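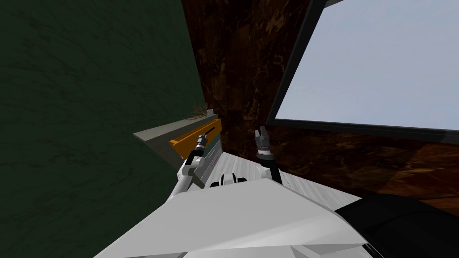

Practice makes the helper
6 June 2020

Somewhere in Drallville there's a two-armed home robot that has spent more hours opening drawers than any person I know, and nearly all of those hours happened in rooms that don't exist. The rooms come from Pendix, a simulation kit made by a small firm called Skonasholm, and after a couple of weeks with it I'm completely hooked.

The idea is simple enough. You pick a robot, pick a chore, and Pendix builds a place to do it in. The wall finishes, floors and furniture colours all get shuffled (mine have ranged from plain and tidy to a green wall beside dark polished timber, with an orange-fronted cabinet in the corner). You can steer the arms yourself or let your own program have a go.

I started on the Zoëga pack, a set of 24 household chores. My first program ran 1708 attempts overnight on a borrowed desktop. I woke up to a long log and read the whole thing over breakfast!

What I love most is the wrist view. You look out over the gripper itself, fingers open, and suddenly the job feels close and fiddly. Small errors you'd never spot from the robot's head are right in your face. Marble, timber, plain paint, it all turns up behind those fingers, and a program that only knows one wall will soon let you know.

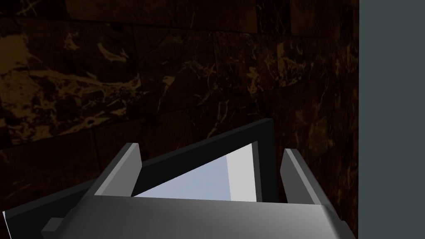
What could be better

The menus are a muddle, and saving a run takes too many clicks. The manual also skips over how to set grip strength, so I lost an evening to guesswork. Skonasholm says a tidier version is due in October, with more chores in the pack. I've already cleared space on the drive.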